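Encyclopedia > Household > Table Coverings > Felted and Napped Cloths

Napped table covering

Shares 35 | Comments 2

A napped table covering is a cloth with a short, soft pile, laid over a table to quiet it, to protect the top from scratches, and to keep small things from skidding or rolling away while somebody works with them. It belongs to the same large and friendly family as the card-table cloth, the sewing-room baize and the thick undercloth that many of our grandmothers kept beneath the good linen. Unlike a dining cloth, it is meant to be used bare, with the objects of the moment set straight down on it, and anyone who has tried to sort buttons on a varnished table will understand the appeal at once.

Origins and names

Heavy cloths with a raised surface have been put on tables for a very long time, first in counting rooms and at desks, where coins and seals needed a soft place to land, and later in ordinary homes. The names have never settled down. One household will say felt, another baize, another simply "the blue cloth" or "the green cloth," and shops are hardly more consistent. Ecaterina Mocanu, in her pamphlet on work tables in the town of Neagu, lists local words for it that she gathered from neighbors, several of which seem to mean nothing more exact than "the thing under the things."

Color and surface

Plain green is the color most people think of, thanks to card rooms, but blue, gray and brown are all common. Many cloths are mottled or heathered, with lighter and darker patches running through the one color. This is partly a matter of taste and partly a matter of good sense, as a mottled cloth is forgiving of lint and crumbs and does not show every place where the pile has been brushed the wrong way. Dark specks will still stand out on a light patch, and a cloth in daily use usually carries a few of them however carefully it is kept.

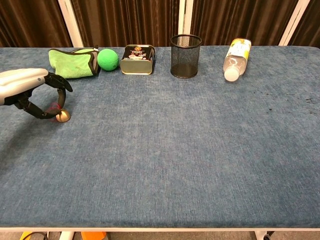
The pile itself may be so short that it is felt more easily than it is seen. Run a palm across it in one direction and it lies flat; run it back and the shade changes a little. Longer piles are pleasant to the hand but they swallow pins and seed beads, and for that reason the Serkine sewing circle, which has kept notes on its tables for many years, recommends the shortest nap that will still stop a thimble from rolling.

Use at the work table

The cloth is at its best with a mixture of small, hard and rounded things. A metal tin set down on bare wood makes a clatter that carries through the house, and on a napped cloth it makes hardly any sound at all. A rubber ball, which would wander off a polished top at the least nudge, has a fair chance of staying put. Little domed pieces such as bells and caps are held by their rims and are easier to pick up, because the fingertip can press down slightly into the cloth and get underneath.

It is customary to leave the near side of the table open for whatever is being handled and to line up the waiting things along the far edge. Morenike Akinola, who taught mending classes in Ullari, was firm about this, and her pupils remember being sent back to start again if a tin had crept forward past the middle. A folded microfiber cloth is often kept in that back row too, ready for wiping fingerprints from metal. The kinds with a stitched trim and a hanging loop are handy, though the trim does make them fold a little stiffly.

Care

Most napped coverings are better brushed than washed. A soft clothes brush, worked from the middle toward the edges, will lift dust and thread ends, and stubborn lint comes away with a slightly damp sponge. Wool felt should be kept from hot water, which shrinks it unevenly. Synthetic cloths can generally go in a cool wash, but they should be dried flat or over a rail and never ironed directly on the pile. Spilled wax is left to harden and then lifted off with the back of a spoon.

When not in use the cloth is rolled, pile outward, around a cardboard tube. Folding leaves creases that can take weeks to drop out, and a crease across the middle of a table is just high enough to tip a small dish.

See also: Baize; Card table; Tins, household; Undercloth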